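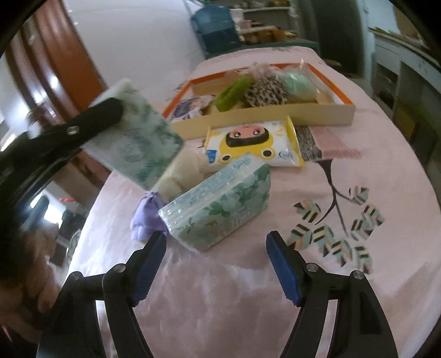
Long table with the pink printed cloth.

Tireo – Mobile Commerce and Personalization Working Group
Minutes, October meeting

Present: product, data engineering, storefront, legal, Masilela (agency, by phone). Apologies from store operations.
The meeting opened at 9:30 a.m. The September minutes were accepted with one correction: under item 4, "session ID" should read "device ID."

1. Recommendation feed
Data engineering reported that the home screen feed now reads from the Fokby event store. Views, saves and cart adds arrive in the same queue, but returns still come in from the overnight file. A customer who sends back a pair of boots can therefore be shown the same boots until the next morning. Storefront asked for returned items to be suppressed at the display layer until the queue is complete. Agreed as a temporary measure.
Action: storefront to add the suppression rule before the next release.

2. Guest checkout matching
Two methods were compared for linking guest orders to existing accounts: email match only, and email plus shipping address. The second produces fewer false links but misses customers who ship to a workplace. Legal prefers the stricter method for anything that changes what a customer sees on screen. Product accepted this for the app and asked that the looser method stay available for internal reporting. No objection, provided the two tables are kept separate.
Action: data engineering to split the tables and document the match keys.

3. Push messages
Masilela presented the revised message plan. The cap remains at two promotional messages per customer per week. Order status messages are outside the cap. Storefront pointed out that "back in stock" alerts are currently counted as promotional, although the customer has asked for them. Discussion was inconclusive – legal will check the consent wording shown at sign-up.
Action: legal to report back. Masilela to hold the new templates until then.

4. In-store beacons, Skikurberg
Beacons are installed at six entrances and fitting areas in the Skikurberg store. Battery readings are normal. Five of the units report correctly; the one by the north stairs drops events when the store Wi-Fi controller restarts. Product asked whether beacon visits should feed the recommendation model. Data engineering advised against it at present, as dwell times have not been checked against door counts.
Decision: beacon data to be stored but not used for ranking.
Action: data engineering to replace the unit by the north stairs and compare dwell times with door counts.

5. Other business
The mobile wallet test card expires before the next release. Product will request a replacement.
The search synonyms list has no owner – carried forward.

The meeting closed at 10:50 a.m. Next meeting in November, same time. Agenda items to the shared folder.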